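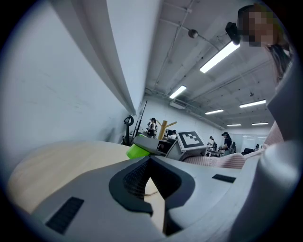

Budget day today, or budget week if I'm being truthful with my own diary. Fletcher Sheehan wants the equipment list for next quarter by the end of March and I have been putting it off since February, so I made a giant coffee and sat down with it at last.

The big question is grippers. We have 9 of the hand-held ones now and I want more. Fletcher wants to know why (fair enough, it's his signature). I went out on the floor to think it over and of course every table was busy, people leaning in over things, others at the desks in back, and me wandering around with a clipboard like a health inspector. It did help though! I kept looking at the gray shells and the long fingers and thinking, okay, the shells we can print more of ourselves. It's what goes with them that eats the money. Head mounts, marker plates, cables, cables, cables.

So, quotes. Pukden came back at 1,777 per unit, with the spare fingers thrown in but shipping extra, and they can't say when. Ostermann is over 200 cheaper, except their price leaves out the fingers, and I've seen how we go through fingers. I called them twice and got the same recording both times. I'm leaning Pukden. I'd lean harder if they'd give me a date.

Then there's the arm. Clirnavari has a used one they'd let go, and I want it so badly that I don't trust myself. Fletcher asked where it would live and I said "by the window," very confidently, and then went and looked, and there's a desk and an office chair there already. I paced it out anyway. If the desk moved over it could work, I think? I need to measure properly tomorrow, and find out what the floor can take, and ask about outlets on that side. None of that was on my list this morning.

Small stuff I keep forgetting to put in: 32 spare cables (the thin white ones), a decent cart, another head mount in case one dies on us, and whatever Ondden charges for the service plan. I still can't find last year's invoice from them. I looked in the drawer, the other drawer, and my car.

Sent Fletcher a rough version at 6:40 with the arm on its own line so he can cross it out without wrecking the rest. He wrote back "ok will read." Now I'm going to eat something that didn't come from the vending machine.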